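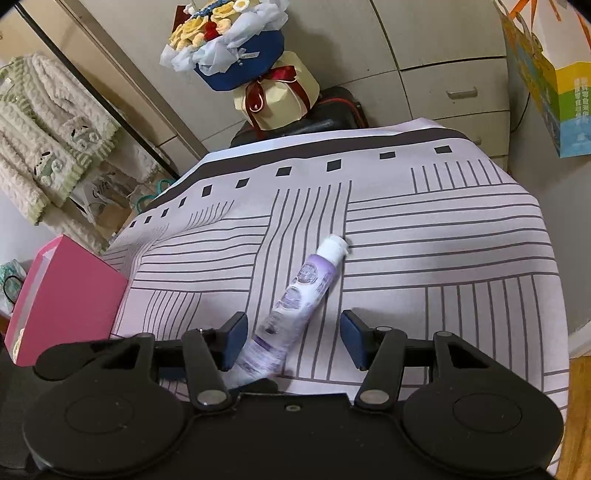
The reporting period covered the drafting and first application of the Toltdale handling rules for hand-held gripper work in furnished rooms. The rules were prepared under the Firkard grant and replace the informal notes that operators had carried over from the laboratory phase. The largest group of revisions concerns soft and deformable household items placed on fabric. A squeeze tube lying diagonally between open jaws on a patterned cloth brings several of the new provisions into play at once: the tube has a firm cap and a body that may yield, the cloth can wrinkle under it, and the line of approach has to be chosen with both in mind. Section 3 of the rules now treats such items as a class of their own.

## 1. Status against the work plan

The work plan called for a complete draft, one round of application at two sites, and a revised text by the end of August. The draft was completed on schedule. Application has taken place at Toltdale and at the Kadik annex. The revised text is in hand for Sections 1 through 4. Section 5, on storage and transport of tools between sites, is behind schedule and is discussed under Item 5 of this report.

During the period, operators submitted 244 session records. Of these, 200 were accepted under the new rules without comment. A further 38 were returned for correction and later accepted, and six were withdrawn. The most common ground for return was a missing entry in the surface field, followed by the use of a tool whose pad check had not been signed.

## 2. Content of the rules

The rules are written as short instructions with a named responsible role for each. The principal requirements now in force are as follows.

- **Pads.** Both contact pads are inspected before the first session of the day. A pad that has lifted at any corner is replaced, and the tool is not used until the replacement is recorded.
- **Pivots and links.** The operator opens and closes the jaws through their full travel five times. Any catch or uneven movement is reported to the site lead.
- **Surface entry.** The record states whether the item rests on a bare surface, a covered surface, or another item. Where cloth is used, the operator notes whether it is patterned and whether it has been secured.
- **Deformable items.** Tubes, pouches and soft packs are approached at the firmest part that the jaws can reach. Closure stops at first resistance. An item showing a split or a loose closure is removed from the set.
- **Surroundings.** Items that belong to the room may remain in place. Only the working area and the operator's path to it must be kept clear of anything that could be struck by the tool or the forearm.
- **Privacy.** Mail, medicine labels, identity papers and family photographs are covered or moved before a session starts.

The provision on surroundings was the subject of extended discussion. An earlier draft required the whole room to be cleared to a distance of one arm's length on all sides. Operators at Kadik objected that this made each location look alike and added considerably to preparation time. The present wording was adopted on the recommendation of Hartmut Lammers, who leads the safety review, and has been applied at both sites since the middle of the period. No contact incident involving room furnishings has been reported under it.

## 3. Training

All active operators have completed the two-part induction. The first part is a reading of the rules with the site lead. The second is a supervised session in which the operator works through a fixed set of rigid and deformable items and completes the record without assistance. Operators who did not pass the supervised session on the first attempt repeated it after further practice.

Feedback on the written material was that it was too long in Section 1 and too brief in Section 3. Section 1 has been reduced by removing definitions that are not used later in the text. Section 3 has been expanded with guidance on partly used containers, whose resistance changes from one end to the other. The guidance asks operators to record fill level only as full, part full or empty.

## 4. External review

The draft was sent to Muñoz for independent review. The reviewers returned 109 comments, most of them on wording. Comments of substance fell under three headings.

The first was that the rules did not say who may stop a session. The revised text gives that authority to any person present, and requires the operator to set the tool down before the matter is discussed.

The second concerned cleaning. The draft required pads to be wiped with a dry cloth after every session. Muñoz recommended a separate procedure after contact with cosmetic, food or cleaning product containers. This has been accepted. Wipes for the purpose have been ordered for both sites, and until they arrive such containers are used only if the outside is free of residue.

The third concerned retention of session records. The reviewers proposed a shorter period than the one stated in the grant agreement. We have left the text unchanged and request the funder's view.

## 5. Delays and risks

Section 5 has been delayed by a disagreement over transport cases. Toltdale uses rigid cases, while Kadik uses padded bags that are easier to carry on public transit. After two tools arrived at Kadik with misaligned jaws, bags were suspended for transfers between sites. A trial of a bag with a rigid insert is under way. If it is not concluded by the next reporting date, the rules will be issued with rigid cases as the only permitted option.

There is a smaller risk in staffing. The Kadik site lead also serves as reviewer for returned records, and corrected records have at times waited several days for a decision. A second reviewer is to be trained at Toltdale.

## 6. Planned activities

In the coming period we will complete Section 5, issue the cleaning procedure as an annex, and reformat the session record so that it cannot be submitted with the surface field blank. The pad check form will be merged with the session record. No change to the budget is requested. A decision on the retention period is needed before the revised rules can be circulated in final form.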